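CHAPTER 3
Bins, buckets and trays: putting empties away

From Housekeeping and Stores: A First Course
Chapter lead: So-ying Wan. Worked notes: Reinhold Kohlhase

Before you start

You should have read Chapter 2 (shelves and floor space). Have a pencil. If your college has a store room, do the reading in there, standing up.

What you will cover
How empty containers take up room
Mouth up, mouth down, or on the side
Nesting, and when a nest jams
Labels and the board

3.1 The trouble with empties

A full bin has a place. Somebody filled it, somebody wants what's in it, so it goes where it's wanted. An empty bin goes wherever there's a gap. Then another one next to it. By Sunday evening the bench is gone.

Most store rooms we looked at for this chapter had the same problem in a different colour. Mixed shapes, mostly: round with round is easy, square with square is easy, but one long tray among the rounds and the whole lot spreads out. Trays want a wall. Rounds want a corner, or each other.

Key words for this section: rim, base, taper, nest, footprint. Footprint means the patch of bench the thing covers. Learn it, we use it all the way through.
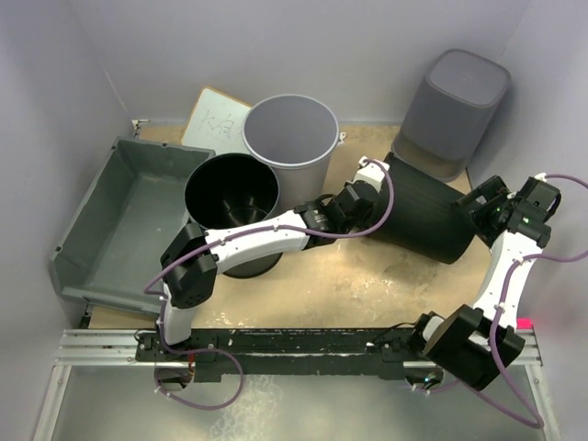
Why does an empty bin on its side take more room than the same bin standing up?

Its footprint is then its length times its width, and a bin is usually longer than it is wide. It can also roll, so you end up leaving a gap round it as well.

3.2 Which way up?

Three choices. Mouth up is quick and you can see at a glance that the bin is empty. Collects dust though, and bits of string, and other people's apple cores. Mouth down keeps the inside clean and gives you a flat base on top, good for a short stack. On the side is for drying or for looking inside, and should never be how you leave it overnight.

Tien-fu Tai ran the stores at Kuvari for a good many years and his rule was mouth down for anything that touches food, mouth up for everything else. Kuo-hua Cheung, who took over, turned the lot mouth down and says it saved arguments. Either is fine. Pick one and write it up where people can see it.

Trays are different. A shallow tray can lie flat, lean, or go upside down over smaller things. Flat uses the most bench. Leaning uses the least but needs something firm behind it, and a tray leaned on a round bin will slide sooner or later usually when you've got your hands full.
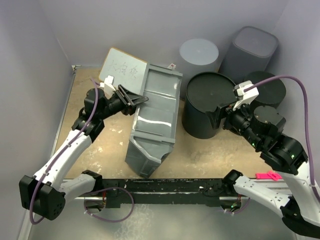

Fig. 3.2 Long grey bin, whiteboard, and upright containers to the right.

3.3 Nesting

Nesting is one container inside another of the same shape. It works when the sides taper, that is when the mouth is wider than the base. Straight sides won't nest at all. Slight taper will nest and then jam, which is worse.

Before you nest:
Check both are empty. Really look.
Check both are dry. Damp bins stick.
Same make if you can. A Skundero bin will go into an Avier bin but you may not get it out agian.
Handles out to the side, not folded in.

Stop at 3 high for buckets. Over 50 in a store and you'll want a proper rack, see Chapter 5.
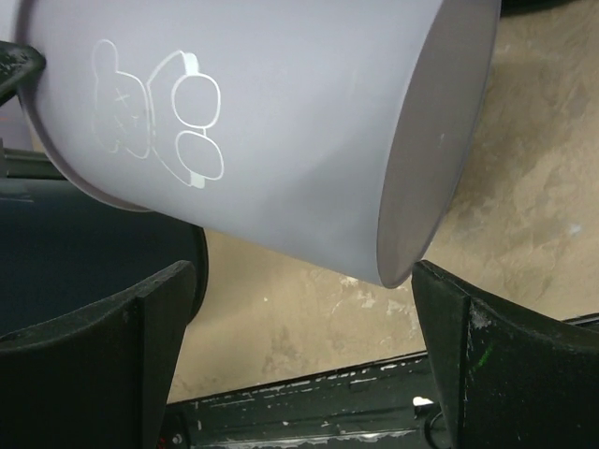 If two do jam, don't bang them on the floor. Twist, don't pull. Cold water in the inner one, warm round the outer one, wait a bit, twist again. Lai-ching Kong's class tried this with a jammed pair of Tsai buckets in December and had them apart before the bell. Pulling straight up only makes a vacuum and you'll crack the rim, and a cracked rim cuts hands.

3.4 The board

Every store needs a board, a small one will do. Kind of container, where it lives, who has it out. Write big. Wipe it properly before writing again, faint old words under new ones cause more mix ups then no board at all. Hang it if there's a hook. A board left among the bins ends up behind the bins.

Try it yourself

1. Take 2 bins of different shape. Draw round each one standing, then on its side. Compare the footprints.
2. Find a container in your kitchen that won't nest and say why.
3. A shelf has 400 mm of clear height. Measure your own buckets and work out how many will stack mouth down before you run out.

Keep your drawings from task 1, they come back in Chapter 4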